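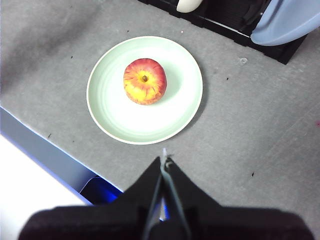 An apple, a plate and a very patient arm

Open day at Honberg, March, a bit after nine. Coffee in a paper cup, lanyard already tangled. The Lamlow team had the first bench inside the door and the crowd was three deep before I got my coat off.

The job: one apple, red going to yellow, on a pale green plate. Two black fingers. Get the fruit without bothering the plate. Sounds like nothing. My toddler does it. My toddler also drops it.

What you notice first is the waiting. The arm goes over, stops, thinks. Somebody behind me whispered "is it broken?" Not broken. The software, called Plemgate, wants to be sure where the fruit ends and the dish begins, and a round shiny thing sitting in another round shiny thing is a nasty little puzzle. Then down it goes, slow, and everyone leans in like its a penalty kick.

First try I watched, clean lift. Second try, the apple rolled a half turn and the plate skated with it. Groans. Third, clean again, and a kid in a soccer shirt clapped all by himself until the rest of us joined in.

The engineer on the bench, hoarse by then, said they had logged 3,913 grabs since the project began. Tomatoes, lemons, a bread roll that shed everywhere. Apples are the middle of the range, she said. Firm, which helps. Lumpy, which doesnt. No two the same, and the stem can fool it.

Can it hurry up? Wrong question, apparently. Speed comes last. The quickest run that morning took 13 seconds and she looked almost guilty about it.

Who wants this? Kitchens, mostly. Hospital trays, school lunches, packing lines where the fruit is sold by looks and one thumb print knocks the price down. Russo, the catering firm paying for part of the work, plans a trial in seven of its kitchens. No date yet. I asked twice.

Visitors got a turn on the hand controls before lunch. Mine went badly. Over the plate, too far left, back again, too low, a nasty scrape, arm stops itself. "Everybody does that," said the engineer, and reset it, and waved up the next person in the line, who picked the apple up first go.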